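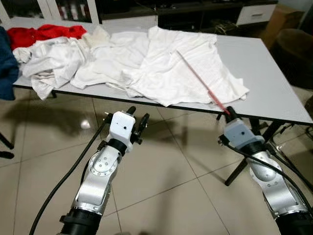
Clothes on the table.

Red sweater bled onto white cotton, can it be saved?

Posted by Trisby, 31 Dec 2024

I washed a mixed load on warm and a red knit went in with the whites by mistake. It had been through the wash before without trouble, but always in cold water. This time several white things came out pink. The worst is a long white cotton piece that belonged to my aunt. It is evenly pink over most of its length, with two darker patches near one end where the sweater must have been pressed against it in the drum.

I have not put anything in the dryer. I read that much before I touched it. So far I have done the following:

Rinsed everything in cold water until the water ran clear.
Washed the whites again on cold with regular detergent.
Soaked one pillowcase overnight in white vinegar and water. No change that I could see.

The second wash helped a little on the synthetic items and did almost nothing for the cotton. I have regular chlorine bleach and a tub of oxygen bleach in the house. The aunt's piece has no care label and there is a line of stitching down the side that might be polyester thread. I do not want to weaken the cloth. I also do not want the stitching to turn a different color from the rest.

Which bleach do I try first, how long do I leave it, and is there a point where I should give up? I have hard water if that matters. I would also like to know if the red sweater can be washed at all after this, or if it will keep doing it.

Mieczysław Śliwiński

Use the oxygen bleach first. Leave the chlorine bleach on the shelf for now. Chlorine can yellow polyester thread and it weakens old cotton, and you said both of those things worry you.

Fill a bathtub or a clean plastic bin with enough water to cover the piece completely. Dissolve the powder before the cloth goes in. Undissolved powder sitting on a fold can leave a pale spot. Go by the amount on the tub for soaking, not the amount for a wash load, as the two are usually different.

Water temperature matters more than people think. Oxygen bleach does very little in cold water. For sturdy white cotton I use hot tap water and let it cool by itself. For something old I would start at warm and see what happens. Leave it eight hours. If the water has turned pink and the cloth is lighter, drain it, mix a fresh batch and go again. I did a tablecloth this way last January and it took four soaks. The first one made so little difference that I nearly stopped.

Keep the cloth under the surface. Any part that floats up will come out darker than the rest. A white dinner plate on top works fine. Do not use anything metal, and do not close a lid tightly over the solution because it gives off gas.

Move it around every couple of hours. With a long piece it is easy to leave the middle folded up in the same place the whole time. When you lift it out, take the weight from both ends at once and let it drip for a minute before you carry it anywhere.
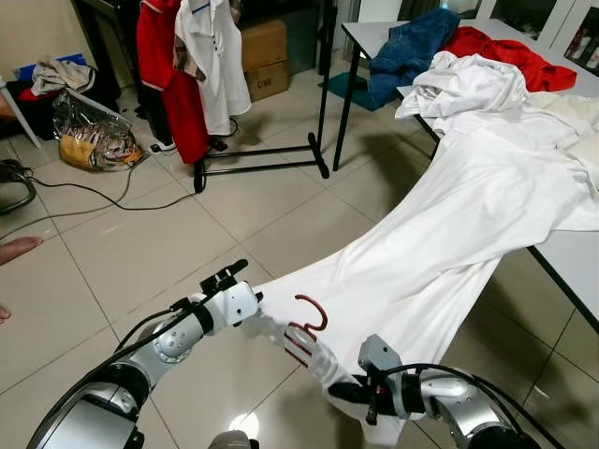 Wet cotton is heavy, and old seams tear when the whole weight hangs from one point. If you hang it, use a thick plastic hanger or a padded one. Bare wire can rust into the cloth, and then you have a second stain that is harder to remove than the first.

Dry it flat or on a line out of direct sun and look at it in daylight the next day. Damp cloth looks darker than it is, so you cannot judge the pink until it is fully dry. Keep it out of the dryer until you are satisfied.

Hard water does matter somewhat. Some of the bleach gets used up on the minerals. If you have washing soda, a spoonful in the water before the bleach will help.

On giving up: if two soaks in a row make no difference at all, the dye that is left is probably staying. At that point you can try a color remover made for whites, the kind based on sodium hydrosulfite. Test it inside a hem. It smells bad, so open a window. Never mix it with bleach of any kind. Rinse all of the oxygen bleach out first.

As for the sweater, if it is wool, do not soak it in any of this. Wash it alone by hand in cool water. If the rinse water still shows color after three washes, treat it as something that always gets washed alone.

Kandpal

just use bleach. I do it with socks all the time, comes right out. never had a problem

Gakholm

I would not follow the post above for anything old. Socks are cheap.

Agree with the long answer on the soak. One thing to add on the two darker patches. Those often lag behind the rest, and people keep soaking the whole piece to chase them. After the overall pink is gone, make a small amount of thick paste from the oxygen bleach and warm water and put it on the patches only. Check it every 15 minutes and do not let it dry on the cloth. Rinse well, then do one short soak of the whole thing so you do not end up with a bright ring.

Color catcher sheets are fine for preventing this next time. They will not pull out dye that has already settled in.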